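Régler la prise d'une pièce rouge avec la pince du bras Rument

Fiche 4 du club de robotique Bataineh. Niveau : deuxième trimestre, binômes ayant déjà validé le repérage des axes. Durée prévue : deux créneaux. Le bras est référencé et la tablette de commande affiche l'état « prêt ». 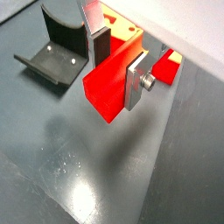
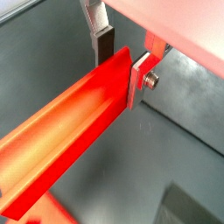

Pièces rouges et doigts de la pince, vue rapprochée.

Crédit photos : Hussam Zein / club Bataineh

1. Préparation

Dégager le plateau de tout ce qui ne sert pas à l'exercice. Vérifier le serrage de la visserie des doigts à la clé, bras hors tension. Un doigt qui prend du jeu décale le point de prise et fausse toutes les mesures qui suivent.

Charger le programme « prise_base » depuis le dossier Umis, puis l'enregistrer aussitôt sous le nom du binôme. Ne pas modifier l'original : les autres groupes partent du même fichier.

Limiter la vitesse à 15 % dans le menu Mouvement. Cette limite reste active jusqu'à l'étape 4 comprise.

2. Relever le point d'approche

Passer en mode manuel et amener la pince au-dessus de la pièce, doigts ouverts. Le point d'approche se prend à 148 mm du plateau, mesurés sous l'extrémité des doigts avec la cale graduée. Enregistrer la position sous le nom P_APP.

Orienter ensuite le poignet pour que les doigts soient parallèles aux faces à saisir. Pour une pièce posée en biais, tourner le poignet et laisser la pièce où elle est. L'erreur la plus fréquente consiste à corriger la pièce à la main : le programme fonctionne alors une fois, puis échoue au cycle suivant.

3. Relever le point de prise

Descendre selon l'axe Z uniquement, par pas de 1 mm sur la fin de course. S'arrêter à 31 mm du plateau et enregistrer P_PRISE. Si un doigt touche la pièce pendant la descente, remonter jusqu'à P_APP avant toute correction latérale. Ne jamais forcer en translation avec un doigt en contact.

4. Régler l'effort de serrage

L'effort s'exprime en unités du contrôleur Vevitz, de 0 à 1000. Commencer à 300 et augmenter par paliers de 100. À chaque palier : fermer, remonter à P_APP, attendre cinq secondes, redescendre, ouvrir. Noter si la pièce a glissé ou pivoté entre les doigts.

Ne pas dépasser 900. Au-delà, les profilés creux se déforment — les parois se referment légèrement et la pièce ne revient pas toujours à sa cote. Pour ces profilés, saisir de préférence près d'une extrémité maintenue et rester dans la moitié basse de la plage.

5. Enchaîner les cycles

Remettre la vitesse à 40 % et lancer la boucle. Un binôme valide la fiche après 17 cycles consécutifs sans perte de pièce. En cas d'échec, le compteur repart de zéro et la cause est consignée dans le cahier avant la relance.

Causes à examiner dans l'ordre :

Point de prise trop haut : la pièce pivote au levage.
Doigts non parallèles aux faces : la pièce tourne à la fermeture.
Effort insuffisant : la pièce glisse pendant la remontée.
Plateau poussiéreux : la pièce se déplace au premier contact.

6. Fin de séance

Ouvrir la pince, remonter à P_APP, puis envoyer le bras en position de repos. Sauvegarder le programme et recopier dans le cahier les valeurs de P_APP, de P_PRISE et de l'effort retenu. Les cahiers sont relus par Hartmut Stüber avant la fiche 5, consacrée à la dépose.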